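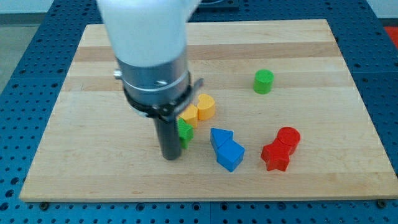 Maple butcher-block board on a blue perforated metal table.

Caught Fadime Kaplan between the lunch rush and the school run. She has 6 minutes, she says. We get more like twenty.

Kaplan runs the Saturday bread stall at Burville, and the orders sheet is up to 276 loaves a week. Mostly rye. Some simit, if she's up early enough. "I started because I couldn't get a decent loaf without driving to Zesimmont," she says. "It was pure laziness, really."

First winter was rough. The oven died in December, two days before the big market, and Cengiz Oral from the pizza place let her in after closing. "He gave me the keys and went home. I baked until five and left him a tray of poğaça." He still gets a tray. Every Friday.

Flour? She's gone back to Sisay, the small mill, after a year on cheaper stuff. "You could taste it. My mum could taste it, and she told everyone."

Prices are going up in spring, fifty cents a loaf. She's dreading teh conversation. "People remember what bread cost in 1994. They don't remember what they got paid."

And a shop? There's a lease going on the corner, next to Pomico. Long pause. She's been to look at it twice.

"Ask me after the holidays. I'd want a proper front window, and somewhere for the old fellas to sit. They're going to sit anyway."

Phone rings. It's the school. She's off, apron still on.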